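Prernoder Home & Workshop Help
Storage and Organizing > Desks and Small Parts

Clear two-compartment box on a white table top: how to stop it sliding, and what goes in which side?
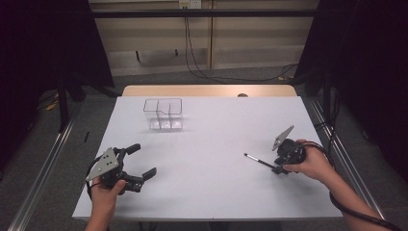
Woldemariam
Find out what the top is covered with before you buy anything to stick the box down. A rigid clear box on a smooth sheet has very little friction when it is empty or lightly loaded, and most of the fixes depend on the surface underneath.

In order of how much trouble they are:

Clear silicone bumpers, one at each corner of the base. They lift the box slightly, so you can get fingers under it. They will not hold on a dusty surface. Wipe the base with isopropyl alcohol first and let it dry before pressing them on.

Non-slip drawer liner cut to the footprint of the box. Cut it a little small so it doesn't show. It needs washing now and then because it picks up lint and stops gripping.

Removable mounting putty. Works well on a hard top. On a paper or vinyl sheet it can lift the surface when you pull the box off.

I would not use double-sided foam tape on any clear plastic you want to keep looking clear. The residue comes off with patience, but some solvents craze the plastic, acetone in particular.

As for which side holds what, put the long things in the large compartment and the short things in the small one. If the divider is off center, load the heavier items close to it so the box doesn't swing when you pull from one end. I keep pens and markers in the large side of mine, and clips, erasers and spare caps in the small side.

Posted by Sirnell (original poster)
Adding the details I should have put in to begin with. The box is open at the top and the divider is fixed. It stays near the far edge of the table so the middle is free to work on. The trouble is that every time I drop a pen in or take one out, the box creeps. By the end of an afternoon it has turned a few degrees and moved toward the edge.

The white covering is a vinyl sheet, not glued down. The table is 25 inches deep. I can reach the box without standing up but I can't brace it with my other hand if I'm holding something.

I tried putting 500 grams of steel washers in the small compartment. It helped, but then I had no small compartment.

Edited August 1, 2021: the liner suggestion was the one I used. The box stays put, but now the vinyl sheet moves with it. See below.

Skosilcombe
If the sheet moves, fix the sheet first. Nothing you do to the box matters until that is flat and held. Fold it over the long edges of the table and use tablecloth clips underneath, or lay strips of the same drawer liner between sheet and table. Spring clips from an office supply store also work if your top is thin enough. Mine is 18 mm and the medium size fits.

Vinyl relaxes when it is warm. Leave it flat for a day before you clip it or you will be doing it again.

For weight, cut a piece of flat steel bar to lie along the bottom of the large side and cover it with felt. You lose a few millimeters of depth and keep both compartments. File the cut ends.

Sirnell
Clips are on and the sheet is holding. I haven't tried the steel bar. Marking this solved.

Woldemariam
One correction to my post. Silicone bumpers left in one place can mark soft vinyl. Stay with the liner.

11 people found this thread helpful.

Related threads
Removing label adhesive from clear plastic boxes
Loose dividers in desk trays
Flattening a vinyl sheet that was stored rolled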